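Software Developer, Motion Planning and Simulation

Dorkik – Festholm office
Full time, two-year contract with the option to extend

Dorkik writes the control and planning software for Skalley, a system that lets robot arms open, close and move things in ordinary rooms. We are looking for a developer to join the planning group. You would report to Hye-jin Ha and work most closely with Sang-wook Geum, who looks after the simulator.

Most of our testing happens in simulation before anything goes near an arm. Each night the build runs 1,000 episodes on the current planner and another 2,000 on whatever branch is up for review. Somebody then has to look at the failures, sort them and decide which belong to perception, which to the planner and which to the simulator itself. In your first few months, a good part of your week would be spent on this. 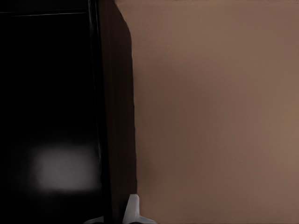

Close-range work is where we lose the most time. When the gripper is near a large surface the wrist view often has very little texture in it, and glossy materials throw reflections that the depth estimate reads as shape. The planner then gets a poor collision model and either stops early or takes a long way around. We have 246 open cases tagged this way. We want the planner to carry its uncertainty forward and ask for a better view when it needs one.

What you would do

Maintain and extend the motion planner (C++ with Python bindings)
Write tests that reproduce failures from logged episodes
Work with Miklós Hegedűs on how perception reports confidence to the planner
Improve the replay tool, which is slow and needs a new timeline
Take a turn on build duty, one week in six

What we are looking for

Solid C++ and a fair amount of Python
Experience with collision checking, trajectory optimisation or a similar area
Comfort with reading other people's code, some of it old
Clear written English – we review designs on paper before we write them

A degree is fine but not required. Experience with rendering or camera models would help, as would time spent with real hardware, though you can learn both here.

Pay and conditions

The position is graded at level 2 or 3 depending on experience. Hours are flexible outside the 10 am catch-up. You can work from home two days a week once you have settled in. We can help with relocation to Festholm but can't sponsor visas for this round.

How to apply

Send a resume and a short cover letter to Diệp Vương by Tue 5 March. If you have code we can read, include a link. Shortlisted applicants will have a phone call, then a half-day visit with a paid programming exercise based on a real failure log.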